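Laundry room gallery: the taupe machines on our floor

Okay, I know, a gallery page about washing machines. But Dulce Barrera asked for pictures of the laundry room before she moves in, and then Saranya Pinto asked too, and by the time I had typed the same explanations into two separate emails I figured I might as well put it all on one page! So hello to both of you, and to anyone else who is about to drag a bag of dirty clothes down the hall for the first time.

We're the room at the end of the Skestau wing, past the vending machine that only likes coins. It opens at six in the morning and the lights go off at eleven at night (on a timer, so please don't be halfway through folding). Bring your own detergent. I buy the Ullero powder, the big 128-ounce tub, and it lasts me forever. Damián Zamudio swears by the Priteck liquid and we have agreed to stop discussing it.

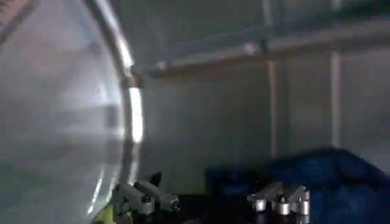

Bright metal close up. I do like a shiny rim!

My favorite time to go is late morning, when everybody is at work or still asleep. Evenings get crowded, especially in July when half the building comes home from the lake with wet towels. If you see a bag sitting on the folding table, that's somebody's place in line, and we all respect the bag. I once left mine there and went off to have lunch at Barajas, and it was still first in line when I got back (so was my guilt, a little).

Before you load anything, feel inside the drum with your hand. Small stuff loves to stay behind, up at the back where you don't see it unless you bend way down. Socks, mostly, and those thin little cleaning cloths.

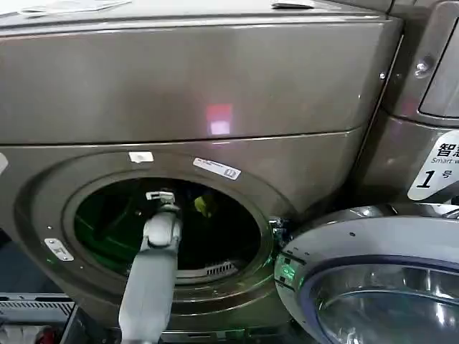

I lost a very good dish towel that way and got it back two months later from Annick Masson, who had been using it the whole time and had grown quite fond of it. So check before, check after, and if you find something that isn't yours, hang it on the hook by the door. The hook gets cleared out whenever Yolotzin Villaseñor loses patience with it.

Now, sorting. I do darks together and I am not sorry. Black, navy, the old gym stuff, all in one go on cold. I turn the printed shirts inside out when I remember, and I keep the load loose enough that I can still push my whole arm in over the top of it. If you have to lean on the door to shut it, take out a pair of jeans!

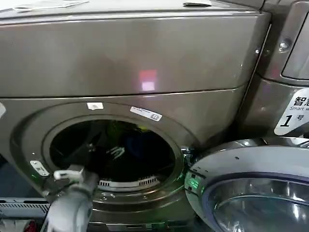
A dark load in the drum, mostly black and navy, with a bit of green near the top.

Bright colors are a different story. I had a lime shirt once that I washed on its own for ages because I was scared of what it would do to everything else, and all that water for one shirt felt silly. These days it goes in with the navy things and I haven't had a disaster yet. New red towels, though, those I still wash alone, at least the first couple of times.

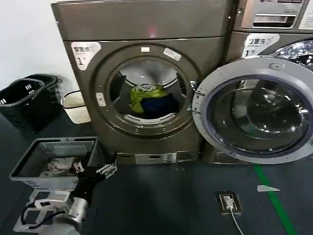 When your load is done, leave the door open on the one you used so it can air out. It makes such a difference to the smell! Lint goes in the waste bin, and the baskets are for everyone, so tip your things out onto the table and put the basket back on the floor for the next person. Please don't take them up to your room. We had one go missing all winter and it came back full of potatoes.

Dulce, I owe you a picture of the drying racks, which I'll add next time I'm down there with a wash on. Saranya, yes, there is a sink for hand washing, and yes, the cold tap sticks. Turn it with a towel.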